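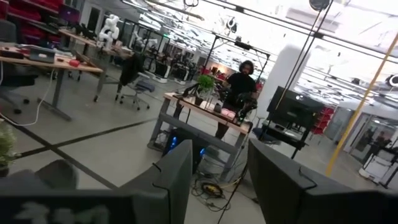 5. Wrist camera and two-finger gripper: first set-up

This section is for the Orneck gripper with built-in wrist camera. It supposes that the arm is already fixed and that you have finished section 4 (power and emergency stop). If you have bought the camera alone, without the gripper, go directly to 5.3.

You will need: the camera cable from bag 2, the small hex key, a lens cloth, and a computer with the Plellwood viewer installed. A second person is useful for 5.4.

CAUTION: Keep hands and hair away from the fingers whenever the green light on the controller is on. The fingers can close without any sound before it.

5.1 Fitting the camera cable

1. Switch off the arm at the controller and wait until the fan has stopped.
2. Put the arm in the rest position by hand. Support the wrist with your other hand while you do this.
3. Push the cable into the wrist socket with the flat side of the plug towards the fingers. You should feel a click.
4. Lead the cable back along the arm and close the clips. Leave a loop at the wrist joint, large enough to put two fingers through.
5. Turn the wrist slowly by hand to both ends of its travel. If the cable pulls tight at any point, open the nearest clip and give it more length.

Note: A loop that is too large can come in front of the lens when the wrist turns. If you see the cable crossing the middle of the view, make the loop smaller by one clip.

5.2 Checking the fingers

6. Switch on the controller. Open the viewer and choose Gripper, then Open fully.
7. Look at the live view. Both fingers must be visible at the bottom edge, one on each side, with a clear gap between them. They will look large and not sharp. The focus is set for the working distance and you should not try to change it for the fingers.
8. If only one finger is visible, the camera is sitting crooked in its seat. Loosen the two hex screws, press the camera down evenly and tighten again.
9. Choose Close, slow. The fingers must meet without a jump. Open them again before you continue.

CAUTION: Do not tighten the hex screws with the power on.

5.3 Image settings

10. In the viewer, open Camera, then Exposure. The delivered setting is 20, and it is good for most rooms with ceiling lights.
11. Turn the wrist so that the camera sees a ceiling light, then back to the bench. The bench should come back to normal brightness within 2 seconds. If it stays dark, lower the value of Recovery one step at a time.
12. Leave Auto-level switched off. The view will lean when the wrist leans, and the guiding program expects this. With Auto-level on, the program receives a turned image together with the unturned wrist angle and the arm will go to the wrong place.

Note: In firmware older than May, Auto-level is switched on again after every restart. Please update before you use the arm with other people in the room.

5.4 Checking the view of the room

For this check, bring the wrist up to the height which you will use for looking over the working area. One person stays at the controller. The other stands behind the table, outside the reach of the arm.

13. Move the wrist until the table is between the fingers in the live view.
14. Ask the person behind the table to stay still. Press Hold and wait for the beep.
15. Compare the held image with the live view. Edges of furniture should lie on top of each other. A small double edge on the fingers is normal.
16. Let the wrist lean a little to one side and press Hold again. The table should still be between the fingers.

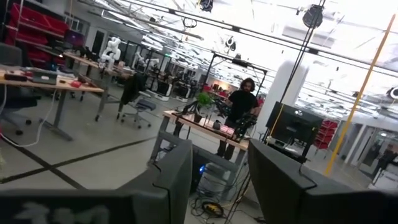

Figure 5-2. Work table seen between the two open fingers, wrist camera leaning to one side.

17. Save the view under a name you will recognise later. The name can have up to 64 characters, without spaces.
18. Press Release. The arm goes back to rest position at slow speed.

Objects on the table do not have to be removed for this check, but please do not move them between steps 14 and 16. Chairs and cables on the floor are also no problem, as long as they are outside the reach of the arm.

5.5 If something is not right

View is black: the plug is not fully in. Repeat step 3 with the power off.
View stops for a moment, then jumps: the camera shares its USB port with another device. Give it its own port.
Message "Wrist angle missing": restart the viewer first, then the controller — in this order.
Message "700": the camera is too warm. Switch off and wait until the housing has cooled down.
White haze over the whole view: fingerprints on the lens. Use the cloth, dry. Alcohol will damage the coating.

For other messages, write to the help desk with the serial number, which you find on the inner side of the wrist cover. Sandamali Begum and Jaanus Paulauskas answer for the gripper and the camera, Etornam Sulemana for the viewer.

Continue with section 6, Teaching the first pick.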